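Pokano Match Notes, two months in

I coach an under-15 side at Hirncombe and I don't like gadgets. The club next door swears by the Pokano app, so I paid for a season in February and used it for every fixture since. It promises to turn a phone on a pole into a scouting department. It doesn't, but parts of it are worth having.

Setup took most of an evening. You type in your squad, pick a formation and wait while the thing "learns" your pitch markings. Ours are faint in the corner by the road and it kept asking me to draw them in again. 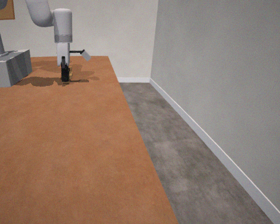
What it gets right

Passing maps are good. Against Custaritz I was sure we had played down both sides, and the map showed nearly everything going left. I watched the recording back and the map was right. My right winger had been telling me this for weeks.

The clip tool is quick, too. Tap when something happens and it saves the lead-up, so the kids can look at a goal kick on the bus home.

What it gets wrong

Player tracking. Whenever two of ours cross over, the names swap and stay swapped until you fix them by hand. In one first half my center back was credited with 1,744 touches. I wrote to support and was told to try brighter bibs.
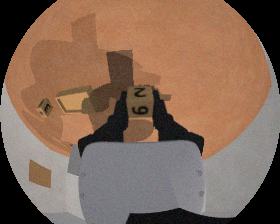
Then there's the "scout rating", a single score for each player after the final whistle. I can't find any account of how it is worked out. A sub who came on for the last few minutes and barely saw the ball got the best mark on the team. Parents love these scores – I've switched them off.

The older Liang app, which we used before, has no ratings and no maps. It also never crashed at halftime. Pokano has done that to me twice.
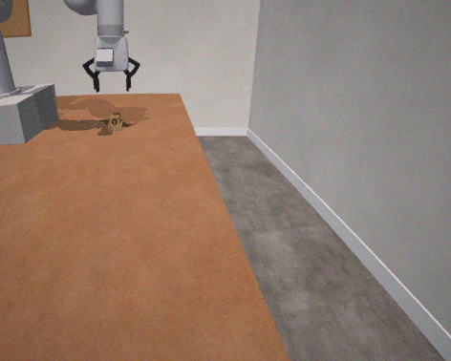
Battery drain is heavy as well, so bring a power bank if you have a late kickoff. Rain on the lens ruins the tracking completely.

Would I renew? At half the price, for the maps and clips, probably. At the full rate I'm going back to Liang and a notebook.

Score: 2 out of 5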